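Settling in at Dasthorpe: the family support service one year on

The family support service at Dasthorpe opened last June, following the closure of the Basley day centre. Its manager, who has worked in the district for most of her career, spoke to us about its first year.

"Families told us that the journey was the main difficulty," she said. "From Basley there were two buses, and the second did not run after four." The new building is a short walk from the station, and 70 households are now registered.

The transfer was not without problems. Records for 600 former users had to be checked by hand, and the telephone line was out of service for most of the first week. "We wrote to everyone," she said, "and some letters went to addresses that were years out of date. I would start that work much earlier if we were to do it again." 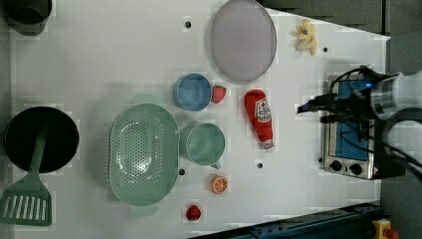 Asked about opening hours, the manager confirmed that a late session on Thursdays will continue until the spring. Demand has been highest among parents who work shifts - a group the Basley centre rarely reached.

She was more cautious on the question of funding. The present grant covers staff costs only, and the lease is due for review. "We have asked for a decision before the winter," she said. "Staff need to know where they stand, and so do the families."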